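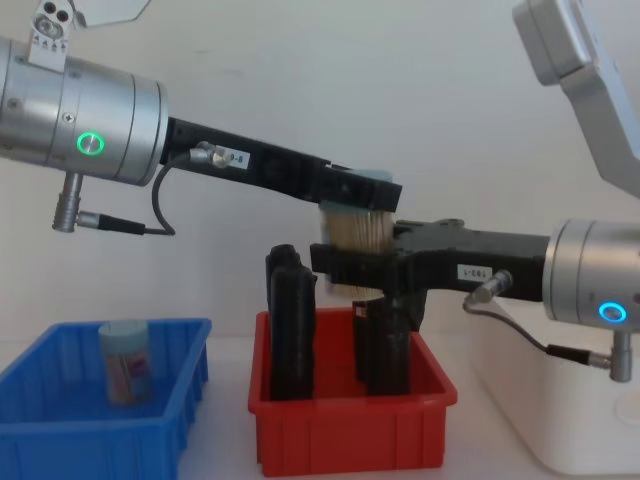
The container of wooden sticks, packed upright. Craft cupboard inventory, 17 September 2019.

The annual review of the craft cupboard at Lemcombe has now reached the small goods shelf, and this entry records the arrangements made for wooden sticks. Readers who follow this blog for the paper and card entries will find those resumed next month.

Thin wooden sticks are used in this household for model fences, plant labels, paste stirring and the roof of the Endier station building, which remains unfinished. They were formerly kept in the paper sleeves in which they were sold. The sleeves split at the corners, and sticks were regularly found at the back of the drawer among the pencil stubs and the spare tap washers. It was accordingly decided in January that all sticks should be stored upright in cylindrical containers with lids.

The principle of upright storage is simple. A container should be filled until the sticks support one another and do not lean. A half-filled container permits the sticks to fan outward, and the outer ones take on a slight bow over the winter. A container filled too tightly presents a different difficulty, in that the first stick cannot be withdrawn without a pair of tweezers. The preferred method is to fill the container completely and then remove a small pinch from the center.

Two purchases were made for the present year. The first was a carton of 600 from Dogbe, the stationer on the lower road, and the second was a carton of 1,024 from Nestard, ordered by mail. The Nestard carton was the better value. The Dogbe sticks were straighter and had fewer rough ends, and they will be reserved for visible work such as fencing. The two lots are not to be mixed. An earlier attempt to combine purchases from different sellers produced a fence with a noticeable step in it, and the fence had to be taken up and relaid.

Sorting was carried out on a cleared table over the course of an afternoon. Each handful was tapped on end to bring it level, and split or badly bent sticks were set aside in a dish for use as stirrers. Lids are to be replaced after each use. This applies equally to short jobs - the dust in that cupboard is considerable, and it settles on the cut ends and shows through pale paint.

Labels remain outstanding. The previous labels were written in felt pen and have faded to the point where they are of no practical use. Pencil on gummed paper is under consideration, subject to the gum holding on a curved surface.

The next shelf to be reviewed holds string, twine and elastic. Its condition is poor, and the entry may be delayed.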